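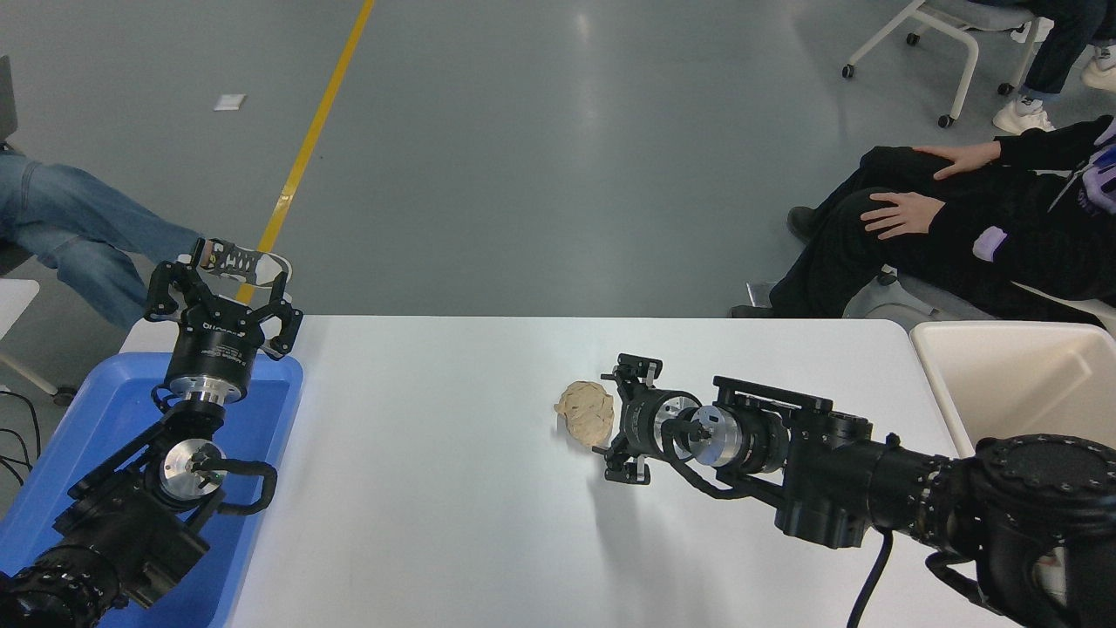
Fig. 1. Right gripper open, just short of the object.

9 October 2026
Notes by K. Steinarsdóttir

Right, soft lumpy things! I logged 1,701 grasp attempts in September with the Judum method, which picks a closing width from one view, and 1,028 of them held. The first 200 were tuning runs (leave those out of your plots, please).
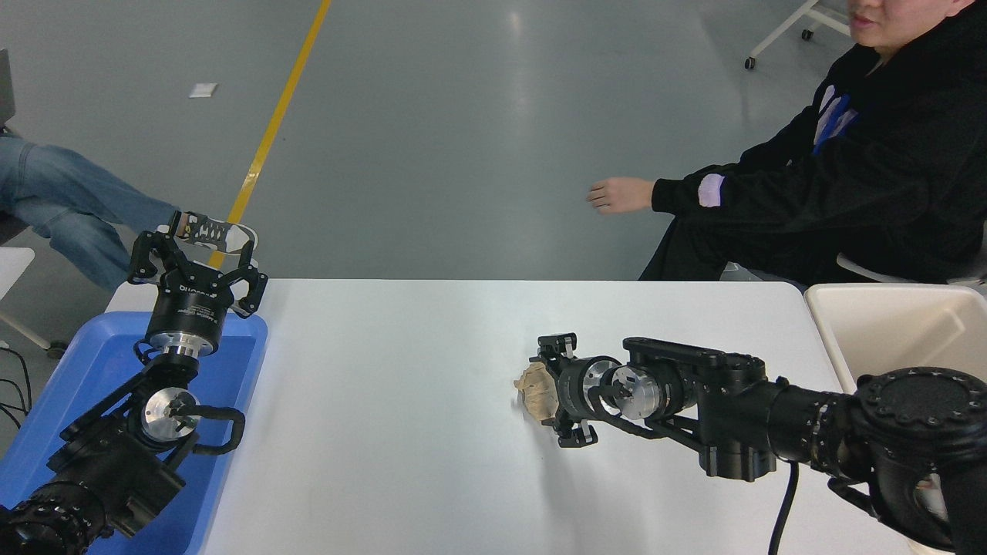

Fig. 2. Object pinched between the two fingers, just above the table.

I still can't say why crumpled shapes beat smooth ones. Have a guess before the lab!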